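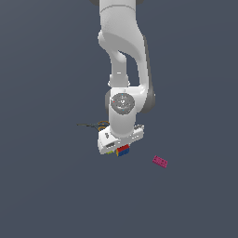

製品トップ　ゴール　ネット　固定具　部品　販売店　お問い合わせ

Drilluvel 209　ジュニア練習用可搬式ゴール

Drilluvel 209は、小学生年代のサッカーおよびフットサルの練習を対象とした、Ernetbyの可搬式ゴールです。アルミ合金製の前枠と鋼製の接地枠を組み合わせ、側枠を折りたたんで保管できる構造としています。学校の校庭、地域の多目的広場、体育館など、練習のたびに器具を出し入れする会場を主な使用場所として想定しています。公式競技用の寸法には合わせていません。大会で使用する場合は、主催者の定める器具規定を事前に確認してください。

前枠の内寸は幅2857mm、高さ2000mmです。ゴールポストとクロスバーは同一断面の角丸押出材で、打球面となる前面および内側面の稜線に丸みを設けています。ポストとクロスバーの接合部には内挿式のコーナー金具を使用し、枠の外側にボルト頭が突出しません。表面は白色の粉体塗装仕上げです。塗膜に傷がついた場合は、別売の補修塗料で部分補修ができます。

基本仕様

品名：可搬式ゴール Drilluvel 209
用途：サッカー、フットサルの練習およびゲーム形式の練習
対象：小学生年代
前枠内寸：幅2857mm×高さ2000mm
前枠材質：アルミ合金押出材、粉体塗装（白）
側枠材質：アルミ合金管、粉体塗装（白）
接地枠材質：鋼管、溶融亜鉛めっきの上に粉体塗装（灰）
ネット：Kikuchi製無結節ネット、ポリエチレン（白または青）
ネット取付方式：樹脂フック差込式
固定具：Skellow固定具（屋外用または屋内用、いずれかを選択）
組立作業人数：成人2名以上
販売単位：1台または2台組
塗装色変更：不可

ネットの色は注文時に指定してください。指定がない場合は白を出荷します。2台組でご注文の場合、1台ごとに異なる色を指定できます。固定具も同様に、屋外用と屋内用を1台ずつ組み合わせることができますが、梱包は台ごとに分かれるため、開梱後に混在しないよう管理してください。

前枠の構造

前枠は左右のポストとクロスバーの三部材で構成されます。コーナー金具はアルミ鋳物で、ポスト側、クロスバー側ともに止めねじで固定します。止めねじは枠の背面から締め付けます。工場出荷時は仮締めの状態であり、据付時に付属の六角棒レンチで本締めを行います。締付トルクは取扱説明書の締付表に従ってください。

ポスト背面にはフック用の溝が全長にわたって設けてあります。溝は押出材と一体で、後付けのレールはありません。樹脂フックは溝の任意の位置に差し込み、90度回転させて固定します。フックの間隔はネットの網目に合わせて調整しますが、隣り合うフックの間隔が広すぎると、強いシュートを受けた際に網目が溝から浮き、ボールがネットと枠の間を抜けることがあります。取扱説明書の配置図に示した個数を必ず使用してください。紛失したフックは部品として単独で購入できます。

クロスバーの下面には溝を設けていません。懸垂、ぶら下がり、よじ登りを想定した強度設計ではなく、これらの行為は固定の有無にかかわらず禁止しています。注意表示ラベルは左右ポストの内側と接地枠の後部に貼付しています。ラベルには漢字とふりがなを併記しました。退色または剥離した場合は、部品番号を添えて交換用ラベルを請求してください。

側枠と折りたたみ

側枠は上側の斜材と下側の接地枠からなり、ポスト下端の蝶番で前枠に接続しています。使用時は側枠を後方に開き、後部接地枠の両端にある差込口へ側枠の端部を挿入して、ロックピンで固定します。ロックピンは抜け止めのワイヤーで側枠につながっており、取り外しても脱落しません。

収納時は後部接地枠を外し、側枠を左右とも内側へ折りたたみます。折りたたんだ状態では前枠と側枠がほぼ平行になります。側枠は自重で開く場合があるため、収納用の面ファスナーバンドで前枠に束ねてから移動してください。バンドは左右に各一本付属します。ネットは取り付けたまま折りたためますが、蝶番部に網が挟まると糸切れの原因となります。作業者は折りたたむ前に網を枠の内側へ寄せてください。

蝶番は無給油式の樹脂ブッシュを内蔵しています。砂塵の多い校庭では、ブッシュとピンの間に砂がかみ込み、開閉が重くなることがあります。その場合は水で洗い流し、乾燥させてから動作を確認してください。油やグリースは塗布しないでください。砂を保持し、摩耗を早めます。開閉動作の社内試験は約2000回まで実施し、試験終了時にロックピン穴の変形がないことを確認しています。試験は室内で行ったものであり、砂や塩分の影響は含みません。

転倒防止と固定

ゴールの転倒は重大な人身事故につながります。Drilluvel 209は使用中、保管中を問わず、必ず固定した状態で置いてください。練習の合間にゴールを一時的に動かす場合も、固定を外した状態で無人にしないでください。

屋外用のSkellow固定具は、後部接地枠をまたぐ形のU字杭と、土のう用の受け皿を組み合わせたものです。杭は土または芝のグラウンドで使用します。砂地、降雨直後の軟弱な地盤、踏み固めの不十分な盛土では杭の保持力が大きく低下するため、受け皿に土のうを載せる方法を併用してください。人工芝では杭を使用できません。人工芝の下地を損傷するおそれがあり、施設管理者の許可の有無にかかわらず保証の対象外となります。

屋内用のSkellow固定具は、床面に接するゴムパッドと鋳鉄製のおもりからなります。おもりは後部接地枠の中央寄りに取り付け、専用の締付ハンドルで枠に固定します。床面の保護のため、接地枠の全長にゴムカバーを装着してください。ゴムカバーは屋内用固定具に同梱されています。床金具を備えた体育館では、床金具用の接続帯を別途手配することもできますが、床金具の位置と形式が施設ごとに異なるため、注文前に図面または寸法の提示をお願いしています。

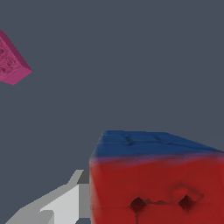 屋外用と屋内用の固定具は、後から買い足して同じゴールで使い分けられますか。

使い分けられます。後部接地枠の取付部は屋外用、屋内用とも共通で、枠側の加工や部品交換は必要ありません。屋外で使用した接地枠を屋内に持ち込む場合は、下面に付着した土と小石を除去し、ゴムカバーを装着してください。固定具は単品でも販売しています。旧型の接地枠をお使いの場合は取付部の寸法が異なることがあるため、銘板の製造記号を販売店にお知らせください。

設置場所の条件

設置面は水平で、目視で分かる段差や窪みがない場所を選んでください。接地枠の一部が浮いた状態で固定すると、枠にねじれが生じ、ロックピンが抜けにくくなります。傾斜地では、ゴール前面が斜面の下側を向く配置を避けてください。前面側への転倒に対する余裕が小さくなります。

ゴールの後方および側方には、選手が走り抜けても構造物に接触しない空間を確保します。フェンス、照明柱、朝礼台、倉庫の扉などの位置は、設置前に確認しておいてください。必要な空間の広さは種目、年齢、練習内容によって異なるため、本製品では一律の数値を示していません。施設に独自の基準がある場合はその基準を優先してください。

強風時は使用を中止し、折りたたんで屋内に収納します。収納できない場合は前枠を地面に伏せ、接地枠と前枠の双方を固定してください。ネットは風を受けるため、伏せた状態で長時間置く場合には取り外すことを推奨します。伏せたゴールの上に人が乗ると前枠が曲がるおそれがあります。立入防止の表示を行い、児童が近づかないようにしてください。

複数の団体が同じ会場を時間帯で分けて使用する場合、固定の確認は引き継ぎのたびに行います。前の団体が固定したものと見なしてそのまま使用することは避けてください。付属の点検札は接地枠に掛けるもので、固定を確認した時刻と団体名を記入できます。札は表裏とも油性筆記具で書き込み、アルコールで消去して繰り返し使用します。

組立手順

組立は成人2名以上で行います。児童に部材の保持やロックピンの挿入を行わせないでください。作業場所には、前枠を寝かせた状態で四方に立ち入れる広さが必要です。

一　梱包から前枠、側枠、後部接地枠、固定具、ネット、付属品袋を取り出し、部品表と照合する。
二　保護シートの上に左右のポストを平行に置き、コーナー金具をポスト上端へ挿入する。
三　クロスバーを左右のコーナー金具に挿入し、背面の止めねじを手で軽く締める。
四　対角の寸法を測り、左右の差がなくなるようにクロスバーの位置を調整する。
五　止めねじを規定トルクで本締めする。
六　側枠を蝶番に取り付け、左右とも滑らかに開閉することを確認する。
七　前枠を起こし、一人が前枠を支えた状態で、もう一人が側枠を開く。
八　後部接地枠を側枠の端部に差し込み、ロックピンを奥まで挿入する。
九　選択した固定具を取り付ける。
十　ネットの上辺、側辺、下辺の順にフックへ掛ける。

前枠を起こしてから固定具を取り付けるまでの間は、前枠を支える作業者がその場を離れないでください。固定の完了を確認してからネットの作業に移ります。ネットを先に掛けた状態で前枠を起こすと、弱い風でも枠が引かれることがあります。

対角寸法の調整は省略しないでください。前枠がひずんだまま本締めすると、側枠の片側だけが差込口に届かなくなります。本締め後に差込口が合わない場合は、ロックピンを叩いて入れることはせず、止めねじを緩めて調整からやり直します。

ネット

標準付属のKikuchi製ネットは、ポリエチレン糸の無結節編みです。無結節編みは結び目がなく、同じ糸の太さの有結節品に比べて表面の凹凸が小さいのが特徴です。縁には太径のロープを通してあり、フックに掛けるのはこの縁ロープではなく、縁から一目内側の網目です。縁ロープに直接フックを掛けると、開口部に隙間が残ります。

ネットの張りは、後部に手を当てて軽く押し、たるみが残る程度とします。強く張るとボールが前方へ跳ね返り、ゴールキーパーの練習に支障が出ます。反対に緩すぎると下辺が地面に広がり、選手の足が掛かります。下辺は接地枠に沿ってフックで留め、余った網は枠の後方へ折り返してください。

紫外線による劣化は色と使用環境によって進み方が異なります。網糸の表面が粉を吹いた状態になった場合、または指で強く引いて糸が切れる場合は、ネット全体を交換してください。糸切れが一か所に限られ、周囲の糸に劣化が見られないときは、付属の補修糸で繕うことができます。補修糸の結び方は取扱説明書に図示しています。

交換用ネットは本体と同じ仕様です。他社製ネットの取付は禁止していませんが、奥行きの形状が合わない場合は側枠に沿わず、後部のたるみが大きくなります。網目の大きいネットでは、樹脂フックが網目から外れることがあります。

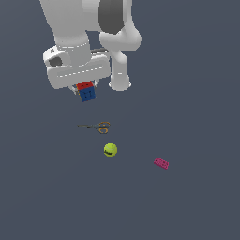 フックの材質は耐候性を持たせたポリアミドです。低温時には衝撃に対する強度が下がるため、冬期の早朝に取り付ける場合は工具で叩かず、手で差し込んでください。溝に砂や凍った土が詰まっているときは、先に溝を清掃します。溝の清掃用に、樹脂製のへらが付属品袋に入っています。金属製のドライバーなどで溝をこすると塗膜が剥がれます。

点検と手入れ

点検は使用前の点検と、定期点検に分けて行います。使用前の点検では、固定具の緩み、ロックピンの挿入状態、前枠のがたつき、ネットの破れ、フックの欠落を目視と手の感触で確認してください。異常がある場合は使用を中止し、ゴールに使用禁止の表示をして、選手が近づかない場所へ移します。

定期点検では、これに加えて止めねじの締付トルク、蝶番の摩耗、接地枠の錆、溶接部の亀裂を確認します。溶接部は接地枠の隅と固定具の取付部に集中しています。塗膜の上から線状の錆が出ている場合は、下に亀裂がある可能性があります。塗装を重ねて使用を続けることはせず、販売店に写真を添えて連絡してください。点検の記録用紙は取扱説明書の巻末にあります。複写して使用できます。

点検の頻度は使用状況により決定します。毎日使用する学校や団体では月ごと、週末のみの使用では学期ごとを目安としてください。9月のように台風の多い時期には、強風の通過後に臨時の点検を行うことを推奨します。

枠の汚れは水または薄めた中性洗剤で落とし、柔らかい布で拭き取ります。研磨剤入りの洗剤、シンナー類、高圧洗浄機は使用しないでください。海岸に近い会場では、接地枠に付いた塩分を真水で定期的に洗い流します。めっき面に出る白い粉状の付着物は亜鉛の腐食生成物で、軽度であれば強度に影響しません。赤錆が見られる場合は補修または部品交換の対象です。

運搬と保管

折りたたんだゴールの運搬は、成人2名が前枠の両端を持って行います。引きずると接地枠の塗膜とゴムカバーが損傷します。移動距離の長い会場では、別売の運搬台車が使用できます。台車はポストの下端を載せる形式で、舗装面と体育館の床で使用します。芝および未舗装の校庭では車輪が沈み、荷が傾くことがあるため使用できません。

保管場所は施錠できる倉庫が望ましく、立て掛ける場合は壁側の固定金具にベルトで留めてください。固定していない状態で壁に立て掛けることは禁止しています。平置きする場合は桟木を敷き、接地枠の全長が浮かないように支持します。上に他の用具を積み重ねないでください。台車に載せたままの保管は可能ですが、車輪を止め、ベルトで壁または柱に固定する必要があります。

ネットを外して保管する場合は、よく乾かしてから袋に入れます。湿ったまま保管すると、糸の間にかびが発生し、白色のネットでは変色が残ります。ねずみの出る倉庫では、密閉できる容器に入れてください。

付属品

六角棒レンチ、樹脂フック（予備を含む）、溝清掃用へら、収納用バンド、補修糸、点検札、交換用注意表示ラベル、取扱説明書。土のう袋は屋外用固定具に付属しますが、中身の砂は付属しません。現地で調達してください。

交換部品

部品の注文には、部品名と本体の製造記号が必要です。製造記号は後部接地枠の銘板に刻印しています。銘板が読み取れない場合は、左ポスト背面の下端にある刻印を確認してください。ロックピン、蝶番、コーナー金具は左右共通です。側枠は左右で形状が異なるため、ゴールの正面から見た左右を指定してください。

前枠の部材は、ポスト、クロスバーとも一本から注文できます。曲がった部材を現場で曲げ戻して使用することは、外観上の問題がなくても避けてください。アルミ合金の押出材は、曲げ戻しによって局部的に強度が低下します。

保証

製造上の欠陥による破損は、納入時に同封する保証書の条件に従って修理または交換を行います。固定していない状態での転倒による破損、ぶら下がりや乗り上げによる変形、純正以外の固定具に起因する損傷、ネットおよびフックの自然劣化は保証の対象に含みません。学校や団体の間で製品を譲渡した場合、保証は引き継がれません。譲渡後の部品供給は、製造記号が確認できれば継続して行います。

注文と納入

注文は取扱販売店で受け付けています。注文番号は、1台の場合が2857-S、2台組の場合が2857-Wです。ネットの色、固定具の種類、納入先の搬入条件を注文書に記入してください。長尺物のため、エレベーターや階段での搬入には対応できないことがあります。校門の幅、車両の進入可否、荷下ろし場所を事前に確認のうえ、必要に応じて図面を添付してください。

納入は車上渡しを標準とします。荷下ろしには成人2名以上の立会いが必要です。組立作業、旧ゴールの撤去、処分は標準価格に含まれません。これらを希望する場合は見積時に申し出てください。撤去の対象が地中に埋設された固定式ゴールであるときは、基礎の撤去を含めて別途の現地調査を行います。

梱包材は段ボールと緩衝シートです。クロスバーの梱包には寸法測定時に敷く保護シートが入っているため、組立が終わるまで廃棄しないでください。

関連製品
Drilluvel用 交換ネット（白・青）
Drilluvel用 運搬台車
Skellow固定具 屋外用
Skellow固定具 屋内用
Skellow床金具用接続帯
樹脂フック補充セット
粉体塗装面用補修塗料（白・灰）

製品トップ　取扱説明書　部品注文　保証について　販売店一覧　お問い合わせ　ページの先頭へ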